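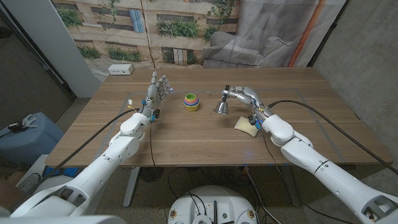

馆藏手铃年度检修与重新编目:技术说明

Brarnarine乐器库 通讯 3/14/24

本轮检修覆盖库内全部带柄手铃,共387件,包括成套的定音手铃、教学用小铃,以及历年零散入藏、没有配套编号的单件。检修由Maricruz Tlapale负责,测音由Vinh Lục完成,编目数据由Yareli Gallegos录入。以下说明检测方法、主要发现、处理标准和借用规则的变动,供各借用单位和内部人员查阅。

一、分类口径

旧目录按入藏年份排列,同一类型的铃分散在多处,查找时需要逐页比对。新目录改为先按结构分,再按音高分。结构分为两大类:第一类为定向铃舌,铃舌装在带轴的叉架上,只能沿一个平面摆动,多数带有回位弹簧;第二类为自由铃舌,铃舌以钩环或链节悬挂,可向任意方向摆动。成套定音手铃全部属于第一类,小铃和单件绝大部分属于第二类。

两类铃的故障形式差别较大,分开编目以后,检修表也随之拆成两张。第一类的表格包含轴孔间隙、弹簧张力、击点位置、限位垫状态四栏;第二类只保留悬挂环磨损和铃舌长度两栏。铃体、铃柄、表面三项为共用栏目。

材质一栏只填能够确认的内容。旧目录中大量“银铃”的写法指的是外观颜色,多数为镀层或白色铜合金,本轮未做成分分析的一律改为“银色金属”,原文保留在备注里。检索时请勿以材质栏作为唯一条件。

二、测音方法

测音在北侧小间进行。铃在室内静置一夜后再测,期间不用手接触铃体。金属升温后弹性模量下降,音高随之略低,手掌捂住铃体几分钟就足以使读数漂移。以往有几件铃被记为“偏低”,复测后读数正常,查原始记录,都是从借用箱取出后直接测的。

每件铃击发6次,间隔以前一次余音完全消失为准。记录最低分音和其上方最强的一个分音,取中间值,不取平均值,避免一次击发不正造成偏差。定音手铃在制作时通常把第二个主要分音调到基音的三倍频率,听感上高出一个八度加五度。两者的比值偏离过大时,即使基音准确,与其他铃同奏也会显得浑浊。旧表只记基音,这一项为新增。

自由铃舌的小铃没有严格的调音要求,壁厚往往不均,分音排列也不规则。对这部分铃只记录最强分音,用途是以后比对是否出现裂纹,不作为音高依据。目录中这类铃的音名一律加括号。

余音时长同样记录。铃竖直向上持握,铃柄底端由软垫夹具固定。用手持握会引入额外阻尼,不同人测得的数值无法比较。夹具为Popescu式双片结构,夹紧力以刚好不滑脱为准,夹得过紧时,部分短柄铃的余音会明显缩短。

三、拍音问题

铃体理论上是轴对称的,实际铸造和车削后总会有轻微偏心,使同一振动模态分裂为频率相近的两个,合在一起产生强弱起伏,即拍音。拍音的快慢取决于两个频率之差,听到的强度则与击点方位有关。击点落在其中一个模态的节线上时,该模态几乎不被激发,起伏随之减弱。

因此,第一类铃出现拍音时,先不动铃体,把铃体相对铃柄旋转一个小角度后重新紧固,再测。本轮有13件用这一方法处理后,起伏降到可以接受的程度。旋转后的角度以铅笔在内侧垫片上标出,下次拆装时须照此复位。垫片上原有的制造方刻线不再作为定位依据,相关各件已在检修表注明。

第二类铃的铃舌方向不固定,旋转铃体没有意义,拍音只作记录。

四、铃舌与击点

定向铃舌的软硬头磨损是本轮最常见的问题。毛毡头长期使用后中部被压实,音头变硬,高频分音突出,演奏者常误以为铃体变调。处理方法是先以细针挑松毛毡表层,无效再更换。橡胶头老化后表面发亮,按压不回弹,一律更换,不做打磨。

更换铃舌头之后必须复查击点。新头直径若与旧头不同,接触铃壁的位置会上移或下移。击点过高,声音闷而短;过低则容易碰到铃口边缘,时间久了边缘会出现细小崩缺。Leandro Pastor为此做了一块检查用的卡板,沿铃口放平即可读出击点高度,现放在工作台左侧第二个抽屉,用后请归位。

回位弹簧的张力按演奏用途分两档。教学用铃调得偏软,轻摇即可发声,代价是放回桌面时容易误响;演奏用铃调得偏硬。两档铃以前混放,同一组里手感不一致,借用方多次反映过。现已分箱,箱盖内侧贴有说明,软档为绿签,硬档为白签。

自由铃舌的悬挂环磨损一般发生在上环内侧,肉眼不易发现。检查时把铃倒置,让铃舌自然离开原位,用放大镜看接触面。环的截面磨去三分之一以上者,更换整环。不要用钳子收口后继续使用,收口处会形成新的应力集中,断裂时铃舌可能飞出。

五、铃柄

细长金属柄与铃体的连接有螺纹和铆接两种。螺纹连接的,松动后先检查垫圈是否齐全,再上紧。直接上紧缺垫圈的铃,铃体顶部会受压变形,严重时沿顶孔开裂。铆接的松动件本库不自行处理,送外部工坊重铆,周期较长,借用计划请预留时间。

皮革环柄按老化程度分为可用、限用、停用三级。限用者只供展示和静态教学,不可大幅挥动。皮革保养油须少量涂在外侧,内侧与垫片接触的部分不涂,油渗入垫片后会使其变软,紧固力下降。

木柄铃共用一个处理原则:裂纹顺纹且未到达金属套的,填胶后继续使用;到达金属套的,停用。木柄不进行重新上漆,除非原漆成片脱落影响持握。

六、表面清洁

清洁剂统一改用Cerkutum中性膏,此前使用的含氨擦铜水全部撤出。含氨制剂对铜合金有应力腐蚀的风险,铸造残余应力较大的小铃尤其如此。清洁时戴棉手套,顺圆周方向擦拭,不做往复的纵向擦拭,每次取膏量以薄薄盖住布面为准。

镀层铃一律不用膏,只用干布。镀层一旦磨穿,露底部分与周围的色差很难修补,而且磨穿处会先于其他部位变色。判断不清是否为镀层时,按镀层处理。

指纹造成的局部变色在成套铃的肩部最为集中。清除以后数周内若再次出现,多半是借用方收纳前没有擦拭。擦拭布现已随箱配发,每箱两块,一块用于铃体,一块用于铃柄,颜色不同,请勿混用。

七、储存环境

库房相对湿度的控制目标维持在百分之40。去年9月曾有一段时间读数持续偏高,箱内绒布吸湿后,与绒布长期接触的铃口出现带状暗斑。检修时把这批铃的绒布全部取出,更换为未染色的棉衬。旧绒布中有部分染料含硫,遇潮会加速铜合金和银表面变暗,不再使用。

除湿机换为Tudex机型,排水口接至走廊地漏,不再需要人工倒水。机器振动会通过地板传到铃架,个别小铃在夜间有微弱响声,已在机脚下加橡胶垫。测音时须停机,停机后等待十分钟再开始。

铃在箱内一律口朝下或侧卧,不得口朝上放置。侧卧时铃舌须用软条固定,软条取出后放在箱内侧袋,随箱归还。小铃可成组放入分格盒,格与格之间必须有软隔板。

八、裂纹件的处置

测音中发现余音异常短、音色带沙哑的铃,先检查是否有异物夹在铃体与垫片之间,再作裂纹检查。方法是清洁后在斜光下观察,必要时使用渗透显色剂。确认裂纹的铃停止击发,不做止裂钻孔。止裂孔会改变质量分布,对于还有研究价值的单件,改动前的状态更重要。

裂纹件单独装盒,盒外贴红签,检索系统中状态改为“仅供观察”。如需调阅,请写明是否需要测量尺寸,工作人员会事先准备量具和垫具。Isauro Mendoza正在整理裂纹件的位置图,图中以铃舌摆动平面为零度方向,自由铃舌的铃则以铃柄上的标记点为零度方向,没有标记点的用棉线系签代替,不在铃柄上刻划。

九、借用规则变动

成套铃不再拆借。以往允许单独借出其中几个音,归还时错放的情况较多,有两套铃的同音件曾互换,外观相同,余音和音头却不一致,靠旧测音表才分辨出来。需要单音者请借用教学小铃或零散单件。

归还时由双方共同开箱,逐件摇响一次,听音即可,不需要仪器。发现哑音、异响或松动,直接写在归还单背面,不要自行拧紧或拆开。自行更换过铃舌头的,请连同旧头一并交回。

运输箱平放,箱盖上不得堆放其他物品。冬季从室外搬入后,箱子不要立即打开,待箱体温度接近室温再开,避免冷凝水附着在铃体和弹簧上。弹簧锈蚀后张力变化不均,更换比调整省时。

十、目录查询

新目录已可在阅览区终端检索,旧编号仍然有效,输入后自动转到新编号。音高一栏可按范围查询,加括号的音名默认不出现在结果中,需勾选“含非定音件”。测音原始数据不在线提供,可向Yareli Gallegos索取,请在申请中注明所需编号和用途。

检修表中标为“待复测”的各件,在复测完成前暂不外借,预约可以照常登记。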